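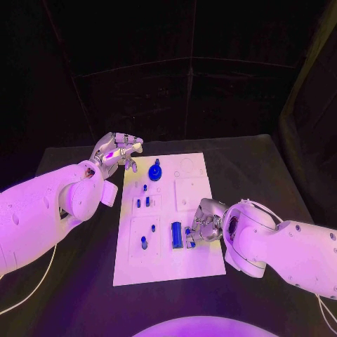

How long should you leave a sourdough starter before giving up on it? Two weeks, if you ask me, and I'd give it a few days more if the kitchen's cold.

I say this as someone who binned three of them last winter, all before day 11, all because they'd gone flat and smelled like nail varnish remover. Then my friend Liya Nigatu came round, sniffed number four, and told me to put the lid back on and feed it twice a day. So I did (grumbling) and by the weekend it was climbing out of the jar!

The flat spell catches loads of people out. You get a big burst of bubbles on day two or three and you think, brilliant, I'm a baker, and then it all goes quiet for a week. I tipped most of it away each morning, kept a spoonful, and gave it the same weight of flour and water. Rye perked mine up no end. I'd been using a plain white from the corner shop and swapped half of it for a bag of Trekeck dark rye, which is a bit gritty and costs more than I'd like, but the smell changed overnight from solvent to something like yoghurt.

Pink streaks or fuzz, though, chuck it and scrub the jar. I don't mess about with that.

Anyway, the bread. My first loaf was a doorstop. The second had a hole in it big enough to lose a teaspoon in, and my sister ate it with jam and said it was lovely, bless her. What sorted me out was leaving the dough alone for longer. I mix it after tea, fold it a few times while I'm watching telly, then it goes in the fridge till morning. I give the oven a good 20 minutes with the pot inside before anything goes near it. My old casserole dish does fine, chipped lid and all.

I've been making a seeded one as well, from a recipe Nayeli Grajales scribbled on the back of an envelope for me in May. She puts honey in. I left it out the first time and missed it, so now it's back. The envelope has got so much dough on it that I can't read whether it's a teaspoon or a tablespoon of salt, and I've been going with the teaspoon.

Next I want to try crumpets with the leftover starter, as I hate pouring it down the sink. If you've got a recipe that doesn't need those metal rings, pop it in the comments, I haven't got any and the drawer is full.

We use cookies to remember your settings and see which posts get read. Accept all | Manage cookies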